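1 April 2024

Tennis season has begun, in the sense that I have bought tennis balls. Ánh says this doesn't count until one of them has been hit. I told her that was a very narrow view of sports.

She is the reason for all this. In September she and Ludmila signed us up for the Clinham doubles ladder, which has 18 pairs on it, and I agreed because September was a long way from anything. Ludmila Kolář played in college. Ánh Phí owns a skirt with a pocket for the spare ball. I own a racket that I got for 9 dollars at the Musstead thrift store, strung at a tension best described as hammock.

Went out at lunch and got a can of balls. I had forgotten how much I like the can. The rest of the game I can take or leave, but a silver can of tennis balls is a handsome thing, and I carried it back down Štefanec Street feeling like a person with a backhand. Then I put it on the big table with the brown cover and spent a good part of the afternoon not doing my taxes.

The cover is still bothering me. It's smooth everywhere except along the front, where it buckles right before it goes over the edge. I have pulled it from the left and I have pulled it from the right, and all I've managed to do is introduce the wrinkle to new parts of the same edge. Ludmila says to use a steamer. Ludmila has a steamer for everything. I think if it looks a bit like leather it should be allowed to crease a bit like leather, and I've decided to stop there.

Took a couple of the balls and practiced my grip, then my other grip, then looked up which was the right one and it was a third. Rolled one toward the can to see if I could stop it just short. I could not. I count this as serve practice.

Text from Ánh at 4: first match is a week from Saturday, we're playing the Nirkix sisters, who between them are over 29 years younger than the two of us — her math, and I didn't ask to see it. She wants to warm up on Wednesday before work. Before work! I said my elbow was acting up. She asked which one. I took too long to answer.

So Wednesday it is. I've put my shoes by the door and found one matching pair of socks. Still need to buy grip tape, and call the tax lady, and return Ludmila's ball hopper, which I've had since last summer and have been using for laundry. The balls can stay on the table until then. They look good there, and it's the most rested they'll be all year.
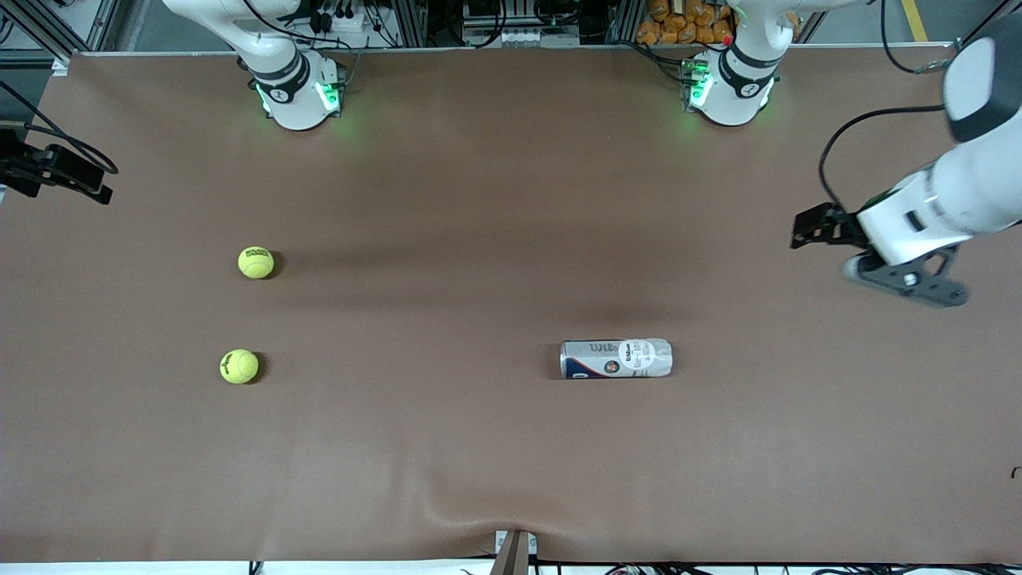
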